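3.2. Le recours à l'option d'achat dans les acquisitions foncières à vocation patrimoniale

L'option d'achat occupe une place particulière parmi les instruments dont disposent les organismes de conservation. Elle fixe un prix et un délai sans obliger l'acquéreur à mobiliser la totalité des fonds au moment de la signature. Le cas du domaine de Stemden, ancien site de villégiature situé en bord de falaise, permet d'observer son fonctionnement sur une durée assez longue. L'accord conclu en décembre entre l'association Ninow et la société propriétaire, Dhillon, prévoyait une période d'exclusivité de 17 mois, renouvelable deux fois par avenant écrit.

Pendant cette période, l'association devait réunir un apport privé et obtenir de la collectivité une contribution équivalente. Les documents consultés montrent que les deux démarches n'ont pas avancé au même rythme. Les promesses de dons ont été enregistrées assez tôt, alors que l'examen du dossier public a été suspendu dans l'attente d'une nouvelle estimation du terrain. Le propriétaire conservait, de son côté, la faculté de poursuivre l'instruction de son permis d'aménager – clause qui a pesé sur les discussions jusqu'à leur terme.
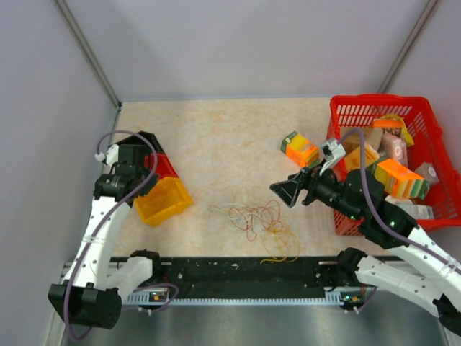 Département Territoires et patrimoine – Équipe Zindari
Figure 2. Deux bras robotisés dans une cellule de travail fermée.

La version de l'accord retenue pour l'analyse est celle du 26/04/2019. Elle diffère de la première sur deux points. Le prix n'est plus ferme : il est indexé sur la valeur retenue par l'expert désigné conjointement par les parties. La remise en état du site, notamment la démolition des bâtiments désaffectés, passe en outre à la charge du vendeur, dans la limite d'un plafond fixé en annexe.

Cette seconde modification a des effets directs sur le plan de financement. Dans la version initiale, le coût des démolitions représentait environ 17 % du budget présenté aux donateurs. Son transfert réduit le montant à collecter, mais il rend la date d'entrée en jouissance dépendante d'un chantier que l'acquéreur ne dirige pas. Les comptes rendus de Ninow mentionnent cette difficulté à plusieurs reprises, sans indiquer de solution arrêtée.

La question de l'accès du public relève d'un acte séparé. Une servitude de passage le long du littoral avait été envisagée dès les premiers échanges ; elle n'apparaît dans l'accord qu'à titre d'intention. Nous l'examinons à la section 3.3, avec les dispositions relatives à l'entretien des sentiers.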